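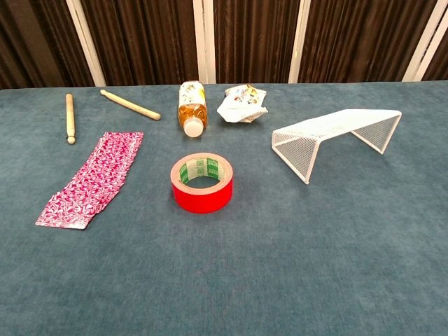
Rememora Tabletop Collection Station

The Rememora station is a complete workplace for gathering manipulation examples for learning systems. It is supplied by Osei and is intended for laboratories and training departments that need consistent recordings from one session to the next.

Work surface and backdrop
The table is covered in a blue-teal, felt-like cloth. A dark brown pleated curtain closes off the area behind it. Replacement cloths may be ordered separately under part number 2571.

Object sets
Each station ships with a starter set of 200 household and office items. Typical layouts combine rigid, soft and irregular shapes — a roll of red tape, a drink bottle lying on its side, a crumpled wrapper, a wire mesh stand — so that a policy is exposed to more than one kind of grasp. Customers may add their own items through the Fliteck catalog tool, which assigns each object a label and a storage bin.

Recording
The operator wears a camera at chest height and completes the task shown on the session card. Sessions are stored as individual episodes with task text, operator notes and a success mark. A single station can record up to 400 episodes per shift. Episodes marked as failed are retained by default and may be excluded at export.

Installation
Assembly requires two persons and takes 4 hours. The site must provide a level floor and even overhead lighting. Operator training is held at the Pudville facility or at the customer's site.

Ordering
Stations are built to order. Requests for quotation should state the number of stations, the preferred object set and the intended export format.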